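Yensuk Backdrops: notes on the lettered cloth set

Version 2, February. Kept by Napaporn Srisuk and Samran Onsri.
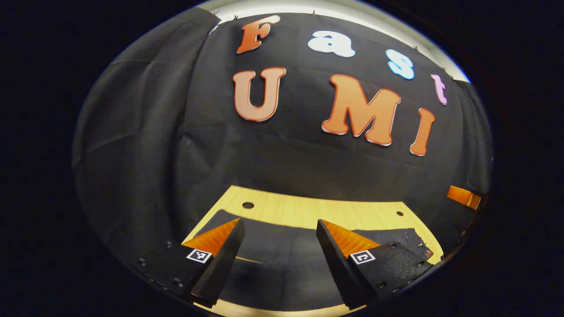 Black cloth with the pinned letters, table and mat in front.

What's in it

57 pictures of fabric backdrops over work tables, each with a short text note. Some cloths are bare and some carry lettering. The notes cover the cloth, how it hangs, what is on it and the table surface.

Why we bothered

The Clandholm guide says a black cloth gives you "a neutral background." We doubt it. Black fabric hung from a few points along its top edge falls into folds, and folds pick up light. Add cut-out letters in orange, white, light blue, pink and peach and the word neutral stops meaning much. Anyone who plans to treat these backdrops as empty space should look at the lettered ones first.

Labels

cloth_color: one word.
hang: flat, creased or draped. Samran and I disagreed on 12 of these. We kept his label, and I still think several are wrong.
lettering: typed as it reads, case kept, rows split by a slash. The cloth at the top of this file is entered as Fast / UMI.
letter_color: main fill only. Outlines go in the notes field, so the white edge on the orange M and I is there and the darker edge on the peach U is too.
table: surface and covering. Pale wood with a black mat is one value.

Known problems

Color names are shaky. "Peach" and "washed-out orange" were used for the same thing by different people until Anong Sitthichai merged them, and I would not trust any color count made from this file.

Black mat against black cloth is hard to separate in dim pictures. A strip of bare wood between the two helps. 10 entries don't have one and are marked unsure.

Holes in tabletops were noted only from version 2 on. Version 1 notes skip them, so a missing mention tells you nothing.

Not checked

Fabric type. Please don't add "velvet" or "felt" by eye.

Corrections go to Samran, with the entry number.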